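How I Finally Stopped My Basement Window Wells From Filling Up

A weekend job for regular people, with the parts I messed up left in
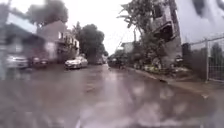
Why I was bailing with a soup pot

We bought our house in Genthorpe in the spring, and the inspector wrote "window wells, monitor" on page two of his report. I took that to mean everything was fine. Then July came, and one Monday at two in the morning I was kneeling in the flower bed in my pajamas, scooping brown water out of a window well with my biggest soup pot while my husband held the flashlight and asked if I wanted a different pot. I did not want a different pot!

If you don't have them, a window well is the half-round metal or plastic pit outside a basement window. It keeps the dirt off the glass and lets a little daylight in. When it works, rain goes down through gravel at the bottom and drains away. When it doesn't, you've basically got a fish tank pressed up against your house, and the window frame was never built for that.

I got one quote to have both of ours redone by a contractor, and it came in at $1,699. Maybe that's a fair price, I really don't know, but it was a lot more than I had, so I went down the do-it-yourself road.

What I used

A trenching shovel (the skinny kind, I borrowed mine)
A garden trowel and a bucket
Heavy work gloves
Washed drainage gravel, the 3/4 inch stuff
Landscape fabric
Exterior masonry sealant and a caulk gun
Two clear plastic well covers
Downspout extensions
A garden hose for testing

One note on gravel. I went to Pivach Supply on my side of town and the guy at the counter asked "washed or unwashed?" and I said whatever's cheaper. Wrong answer. Unwashed gravel is full of fine grit, and that grit is exactly what clogs the drain in the first place. I took it back and swapped it. Get washed.

Step 1. Look before you dig

Go outside the next time it's really pouring and just watch. I know, it's wet, put on a hood. You want to find out where the water is coming from. Mine was coming from two places: the gutter above the well was spilling over the front edge, and the ground next to the well tipped toward the house when it should've tipped away.

My neighbor Renata Acuña has lived on our block much longer than we have, and she told me to check the gutters first and the wells second. I did it in the opposite order, naturally, and dug a whole well out before I got on the ladder and found a bird's nest and a tennis ball.

Step 2. Clean the gutter and move the downspout

Scoop out the leaves, flush the gutter with the hose, and make sure water comes out the bottom of the downspout at a good clip. If it dribbles, there's a clog in an elbow. I took mine apart and shook it out over the lawn. Gross, but quick.

Then add an extension so the water gets dumped well away from the foundation. I went out 8 feet on the worst corner. The extension runs behind the hydrangeas so you hardly see it. Make sure it doesn't empty onto the sidewalk or toward the house next door, and check your town's rules if you're thinking of running it to the street.

Step 3. Empty the well

Take everything out. Leaves, mud, old mulch, the toad if you have one (we did, he's been moved to the shady side of the garage). Keep digging until you're past the old gravel, or until you find the drain if your well has one. It'll look like a grate or a capped pipe poking up.

Before you dig any deeper than the stuff that's already in there, call and have your utility lines marked. In the US you dial 811 and it's free.

Step 4. Test the drain

Run the hose into the drain at medium and watch. If the water goes down and stays down, great, skip ahead. If it backs up, try feeding a small hand snake in, gently. One of mine cleared with a nasty burp and a wad of roots. If yours still won't clear, that's where I'd stop and call a plumber, because the pipe may be crushed somewhere underground and you can't fix that with enthusiasm.

No drain at all? Lots of older wells don't have one. You can still do the rest of these steps, and they'll help plenty, but a deeper gravel bed matters more.

Step 5. Seal the edges

Where the metal well meets the foundation there's usually a gap. Brush it clean, let it dry completely (I gave mine a full sunny day), and run a thick bead of masonry sealant down each side. Smooth it with a wet gloved finger. My first bead looked like frosting done by a toddler and it's holding just fine.

Don't caulk over any weep holes at the bottom of the window frame! Those little slots are supposed to be there.

Step 6. Fabric and gravel

Line the bottom with landscape fabric, leaving the drain grate clear if you have one. Then pour in the washed gravel until it sits a few inches below the window sill. You don't want it touching the frame. Level it off with the trowel. Very satisfying, this part, probably my favorite.

Step 7. Fix the slope

Pack soil around the outside of the well so it slopes away from the house, and tamp it down with your feet. Keep it below the rim or it'll wash right back in. I bought bagged topsoil for this and should've bought fill dirt, which packs much better. The topsoil sank in a couple of weeks and I had to add more.

Step 8. Put the covers on

Measure at the widest point, then measure how far the well sticks out from the wall. Write both down before you go to the store. I trusted my memory and ended up making a second trip to the Nodby Road hardware place. If the window is an emergency exit for a bedroom, you need a cover that can be pushed open from inside without tools, so read the package. Ours snap on with clips and my kid can pop them off in a second.

Keeping it that way

I lift the covers in the fall and pull out any leaves, and I check the sealant when I do it. The gutters get cleaned on the same day so I only have to drag the ladder out once. Renata borrows it after me, and I still have her shovel.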